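Office Chair Seat Sinks or Wobbles: What to Check First

Most faults show up under the seat, where the gas lift meets the mechanism. Look there before ordering parts.

1. Seat wobble. Turn the chair on its side on carpet or a blanket. Tighten every screw on the underside by hand, working in a cross pattern. Do not use an impact driver - the inserts in a plastic seat shell strip easily.

2. Dust. Hair and carpet fiber collect around the collar at the top of the column. Use a narrow vacuum nozzle, then a dry cloth. Keep spray lubricant off the column. 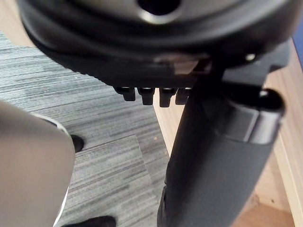 3. Seat sinks under load. Raise the seat fully, sit for 4 minutes without touching the lever, and measure the height again. Any drop means the cylinder is worn. It cannot be refilled and should never be opened, as it holds gas under pressure.

4. Replacement. Measure the old cylinder at full extension and match it. The Reneck in our workshop measures 381 mm; the Leiva is shorter by 83 mm, and the two do not interchange. Free the old cylinder with a pipe wrench at the collar - turn, do not hammer. Wipe both tapers clean and fit the new one dry.

Recheck the screws after a month of use.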